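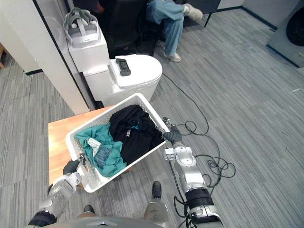

**Winine publishes open practice guide for two-armed robots that work in homes**

PLAVIA, November — Winine, a developer of test methods for service robots, today publishes the first edition of its Household Handling Guide. The guide gives rules of good practice for teams that train and test two-armed robots on domestic tasks such as carrying laundry, clearing tables and putting away dishes. It is free to download and can be used without a license.

The guide was prepared together with Hoàng, a robotics integrator, and Valtia, a company that operates test apartments. During the preparation, the three partners reviewed 2770 recorded handling trials. In 1124 of them, the reviewers found at least one point where the written procedure of the test team was missing or was not clear enough to follow. These points became the base for the text.

Existing safety standards for machines say much about force, speed and emergency stop. They say less about the daily work in a room with furniture, cables on the floor and a person sitting nearby. The new guide does not replace any standard, and a team that follows it must still do its own risk assessment.

The first edition has 14 rules, divided into 4 chapters: the room, the object, the person and the record.

**The room.** Before each session, the operator walks the full path of the robot and writes down every cable, threshold and loose object. A cable which must stay on the floor has to be marked on the room plan. It is also necessary to note where headsets and handheld devices are put down between trials, so that they have a fixed place.

**The object.** When a container is held by both hands, the grip points must be chosen before the lift and written in the procedure. For a laundry basket, the guide recommends to grip the rim at the two short ends and to test the grip at low height first. The load is weighed together with the container. Soft loads such as clothes should not hang over the rim, where a sleeve can come between the fingers.

**The person.** Any person who stays in the room during a trial must be told what the robot will do and where it will move. This applies also to a person who is only sitting and has no role in the test. One operator has the stop control in hand during the whole trial and has no other task.

**The record.** Each trial is stored with the version of the procedure that was used. Failed and interrupted trials are kept with the same care as the successful ones — a team may not delete them before the review is closed. If a person's face is visible in the recording, it must be covered before the material leaves the team.

Hoàng has already introduced the chapters on the room and the object in its own laboratory. Valtia will ask all teams that rent its test apartments to follow the full guide, with a transition period for projects which are already running.

Winine invites laboratories, manufacturers and insurance companies to send comments on the first edition. The comments will be published together with the answers, and a second edition is planned. It will add rules for stairs and for work near hot surfaces, two subjects where the partners could not yet agree on a common text.

**About Winine**

Winine is based in Plavia and develops test methods and training material for service robots. The company does not build or sell robots.

**Press contact**

Winine Press Office, Plavia. Printed copies of the guide are available to journalists on request.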